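Wuvirton Golf Forum > Club Matters > Interclub team: captain's picks

limekiln7
Has everyone seen the sheet by the pro shop? Gil-soo Kong is captain again for the November interclub match against Pliment, and Huiling Long is his assistant. Squad is 16 players. The first 12 come off the points list and Gil-soo picks the last 4 himself. It was two picks last season.

I think four is too many. If you play every qualifier and finish 13th you should be on the team.

backnine_ed
Four is fine. The points list rewards people who can play every week. Half of our best foursomes players work shifts. Eun-ji Min only got to three qualifiers and she hasn't lost a foursomes match for us in two years.

limekiln7
Then play more qualifiers. The list is the list.

shortgame_hn
Ha-neul Cheon here. I'm the one who is 13th at the moment, so I have an interest. I don't mind the picks. I would like to know before the last qualifier how they are going to be decided. Last year the names went up at 7 p.m. with no explanation and two people resigned from the ladder over it.

backnine_ed
Agree with that. Gil-soo should say up front whether it's form, pairings or past results.

tworows
I was at the captain's evening. He said pairings first. He wants to settle the foursomes pairs early and keep them together through the practice rounds. Huiling is looking after the pairs and he is doing the singles order. He also said anyone picked has to make both practice rounds at Ryu, no exceptions.

limekiln7
Both? One of those is a 40 minute drive each way on a work night.

tworows
Both. We lost there by a mile last time because hardly anyone had seen the greens.

S_Na
Sang-wook here. I can confirm what tworows wrote. The Ryu tee times are booked. Bring your own lunch for the second one, the kitchen is closed that week. 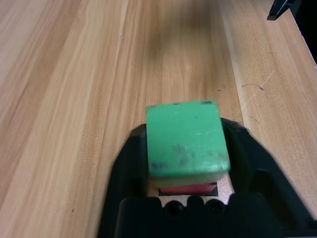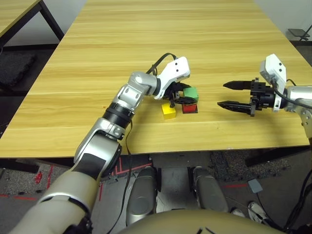
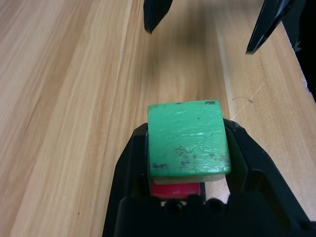
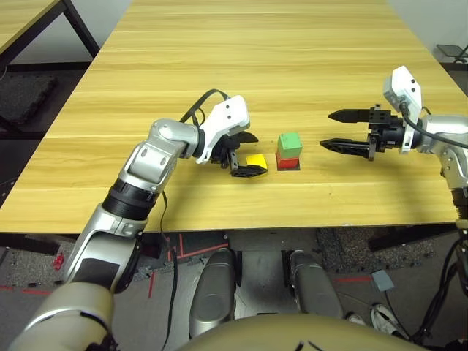 Green block, two close up and two from over the table

backnine_ed
Sang-wook, do you know if the singles will be drawn or set by the captains?

S_Na
Set by the captains. Envelopes get swapped after the foursomes are finished, same as before.

limekiln7
That part I like. A blind draw gave us our worst singles session ever.

I still say two picks. You could take 14 off the list and everybody would know where they stood.

shortgame_hn
With 14 I'd be in, so I can't argue very hard against it. But there were years when the 14th player on points was a 19 handicap who had a good month in spring. Pliment don't send anyone like that.

backnine_ed
The points table needs fixing more than the picks do. You get 40 points for winning a qualifier and the same for winning the spring stableford, which almost always has a smaller field. That's how people end up 14th on one good day.

limekiln7
The stableford is a proper event.

backnine_ed
It's a proper event with half the entries. It should be worth less.

tworows
That would have to go to the spring meeting. Nothing changes for this match.

Does anyone know about shirts? Last year's from Limulora came up very small. I ordered a large and gave it to my son.

S_Na
Same supplier, different cut. There's a sample of each size in the pro shop. Try one on before you put your size down, please, as they can't be exchanged once the names are on.

shortgame_hn
Who do we give sizes to?

S_Na
Huiling. She has the list. Squad players only, so wait until the last four names are up.

limekiln7
I'll email Gil-soo tonight and ask him to put the reasons for his picks on the sheet with the names. If he does that I'll drop it.

backnine_ed
Fair enough. Copy me in if you want a second name on it.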